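4.2 Hours and headcount in the lodging trade

The monthly payroll returns for Pultilitz count jobs. They do not count hours. A person who works two mornings a week in a guest house is entered in the same way as a person who works full time at the front desk, and a person on the books of two employers is entered twice. In most trades this makes little difference to the trend. In lodging it matters a good deal, as much of the work is making up rooms and is offered by the shift.

We asked the lodging firms in the district for their rotas as well as their payroll returns, and 84 of them sent both. Between them they had 616 people on the payroll in November. The rotas were entered by hand by Margit Veres and checked against the wage totals. Where the two did not agree we kept the wage total and dropped the rota for that month.

Figure 2. Bed with a pale beige mattress cover.

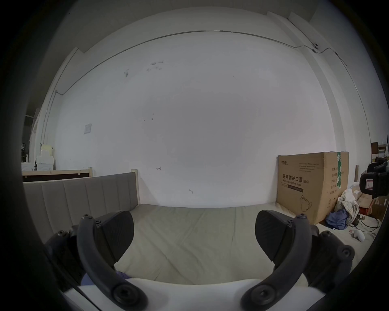 Does a rise in the number of lodging jobs mean that more work is being done?

Only in part. Headcount in the sample rose through the autumn, while total paid hours stayed almost flat. Most of the new entries were for short shifts, and a fair number of them went to people who already had a job with another firm in the sample.

The gap is widest among the smaller guest houses. Owners told us they would sooner call in a third or fourth person for a few hours than give longer shifts to the staff they had. Some said this was to cover sickness. Others pointed to the contribution threshold, below which the employer pays nothing on top of the wage. Deák (see Section 2) found the same pattern in the bakery trade in Flastatska, although there the shifts were longer and fewer people held a second job.

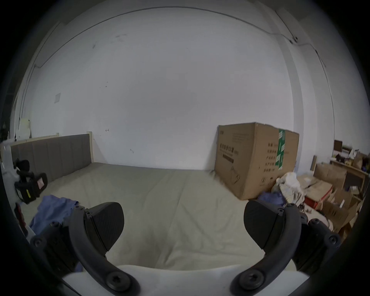

Larger employers behaved differently. The Fasia group, which runs the three biggest hotels in the district, hired very few people in the period and met the extra demand with overtime. Its headcount hardly moves in the payroll series, yet its paid hours rose more than those of any other firm. A reader who had only the published job figures would take Fasia for the weakest employer in the sample – the rotas show the reverse.

Wages per hour rose in both groups. The rise was larger for room staff than for kitchen or desk staff, and 70 per cent of the firms said that room staff were the hardest to find.

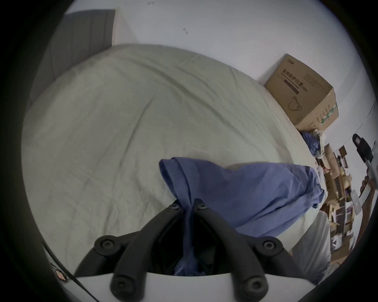 We then adjusted the headcount series using the Ranasinghe weights, which turn each job into a share of a full-time post. After this step the autumn rise in lodging employment shrinks to less than half of the published figure. The adjustment does not deal with people who hold two jobs, and we treat those separately in Section 4.3. It also leaves out owners and family members who work without a wage, as they appear in neither source.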